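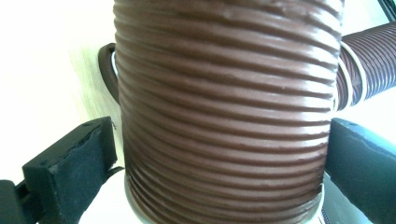
A soccer field has to drink a lot of water, but it also has to get rid of it. If rain sits on top of the grass, the ball stops dead and players slip. So most big fields have drains hidden under them. Many of those drains are pipes with ridges all the way along, a bit like the ribbed brown hose in the photo. Ridges make a thin plastic tube strong, and the tube can still bend.

What is under the grass?

The field at Diltside has layers, like a cake. Grass and soil are on top. Under that is sand, and under the sand is gravel. Rain moves down through each layer until it reaches the drains. The drains slope a little, so the water runs off to a ditch behind the goal.

How big is the job?

Diltside has 1,445 meters of pipe under its main field. Wenjie Ding looks after the grass there. In January she walks the field after heavy rain and looks for puddles. A puddle that stays can mean a blocked drain.

Try it yourself

Put sand in one flowerpot and clay in another. Both pots need a hole in the bottom. Pour a cup of water into each and see which one drains first.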